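Checking finger alignment on a handheld gripper

I've been swapping between two sets of fingers for 3 weeks now, and the thing that bit me every time was alignment! So do this before you compare anything.

Back off both black knobs at the base of the fingers, just a quarter turn. Squeeze the trigger slowly and watch the tips (not your hand, I always watch my hand).

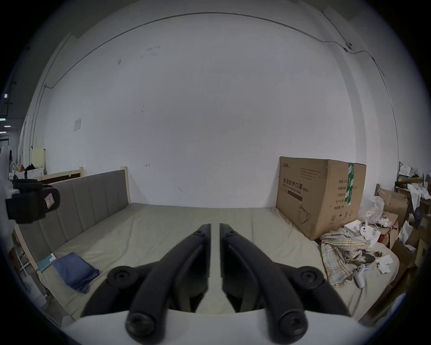
Fingers nearly together, with a narrow gap between the tips.

Look at that gap from the wrist camera's view. If it leans to one side, nudge the finger on that side, snug the knob and squeeze again. Mine took 7 tries the first time, ugh.

Then grab something soft, like a shirt, and something stiff, like a game controller. Do 12 grabs of each and write down the drops before you change fingers. Loan Doãn keeps hers in a spreadsheet, I use the back of an envelope.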